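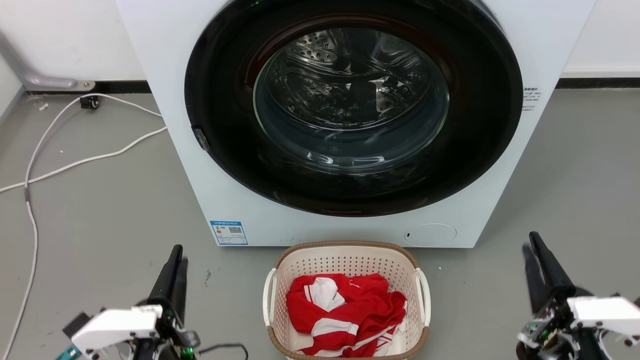

I will defend the small load of laundry until I drop. My friend Melur Krishnan thinks I'm nuts. She saves everything up until the hamper won't close, then loses a whole evening to it, and she's grumpy the next morning (sorry, Melur, you are!).

Me, I'd take one red-and-white top in the basket, into the front-loader on the short cycle, done before I've finished my coffee. Yes, I know, water. Yes, I know, the power bill. My last one went up by 4 dollars and I paid it cheerfully. I also wear things more times between washes than my mother would like, so I figure it evens out somewhere.

And red is its own argument! Red with white stripes should never be crammed in with the towels. I did that once, back when I lived in Duggan, and I slept on pink pillowcases for 2 years.

Melur says I should just buy darker clothes. She may have a point about the pillowcases, but I'm keeping the jersey.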